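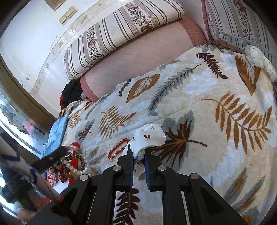 Beads, pearls and a scrunchie out on the bed.

The Top Drawer, and What Came Out of It

Those of you who have been reading the Illside neighbors' newsletter for a while will remember that I promised, back when the evenings were still dark at five, to write something about small things. We have had pieces on garages and pieces on attics, and Osaze Eze gave us that wonderful long one on his tool shed (I still get asked for copies), but the little stuff has been waiting its turn. I mean hair ties, bracelets, bows, the necklace you wore to a cousin's wedding and then put down somewhere. So this month it is the top drawer, and I hope you will bear with me, as I got rather fond of the subject.

My own method, if I can call it that, is to tip everything out on the bed. I know some people swear by the kitchen table, but beads roll off a table, and if you have ever crawled around under a radiator after a single pearl you will know how that afternoon goes. A thick, plushy blanket is so much kinder. Things stay where you put them! The one drawback is a busy pattern. If your blanket is covered in big ferns and leaves, a brown hair clip will vanish into it like a moth on a tree, so go over the whole thing with the flat of your hand before you decide you are finished.

Start with whatever is fabric. Scrunchies, bows, headbands, the odd scarf or hanky that has wandered in from another drawer. Give each one a good stretch and see if it comes back. If it doesn't, the elastic has gone, and you can either let it go or open the seam an inch and thread a new piece through, which takes less time than finding your scissors. I have a soft spot for the printed ones, I admit. Cherries, polka dots, leopard spots - they cheer up a plain gray sweater no end, and I will mend a cherry print long after a sensible person would have given up on it.

Most scrunchies can go in the wash with a light load. Put them in a pillowcase and tie a knot in the top. Anything with a bead or a charm sewn on should be done by hand in the sink, with a drop of dish soap, and laid flat on a towel overnight. Fabric flowers I don't wash at all. I blow the dust out of them with a hair dryer on its coolest setting and pinch the petals back into shape.
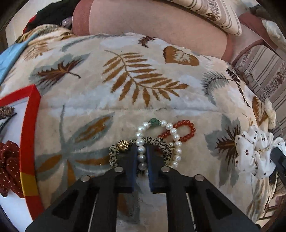

Then come the necklaces and bracelets, and for these I would ask you to slow down a little. Pearls and strung beads don't like being pulled, and they especially don't like being pulled by someone who is in a hurry to start dinner. If two strands have got themselves looped together, lay them down and let the weight come off, and then work from the loosest loop inward. A knitting needle is handy for lifting a thread. I have heard of people using talcum powder on fine chains, and it does work, though you will be wiping it off for a week.

Pearls want a soft cloth, barely damp, and nothing else. No vinegar, no toothpaste, whatever your aunt told you (mine told me both). Wipe them, let them dry lying down, and check the thread on either side of the clasp, where it wears first. If you can see gaps opening up between beads that used to sit snug, it is time for restringing. Stretchy bead bracelets are easier to look after. Roll them on and off over the hand instead of yanking, and keep them away from a sunny windowsill, which makes the cord go brittle.

As for where it all goes afterward, I have been through every sort of system. For years I had the Butari organizer, with its 36 little compartments, and I'm afraid I spent more time remembering which compartment was which than I ever did getting dressed. These days I like a shallow tray with a bit of color to it, where everything can be seen at once, and a small box for whatever is delicate. Pearls lie flat, on their own, on something soft. Scrunchies can be threaded onto a cardboard tube if you have a great many, and bows do best sitting on top of everything else so their loops don't get squashed.

Put back what you wear. What you don't wear can come to me, Liesbeth Kuipers, at the Nnaji Street hall, where we are collecting for the swap table again at the end of June. Last summer's swap had 400 pieces on it by the time the doors opened, and the hair things went before the kettle had boiled. Please pin pairs of earrings together through a scrap of card, and put anything with a broken clasp in a separate envelope marked "mend," so that Osaze can have a go at it with his pliers. He says he is happy to restring beads too, if you don't mind a wait.

The hall is open from 5 in the afternoon, by the side door, and the front steps are still being fixed. Bring a bag for whatever you take home with you.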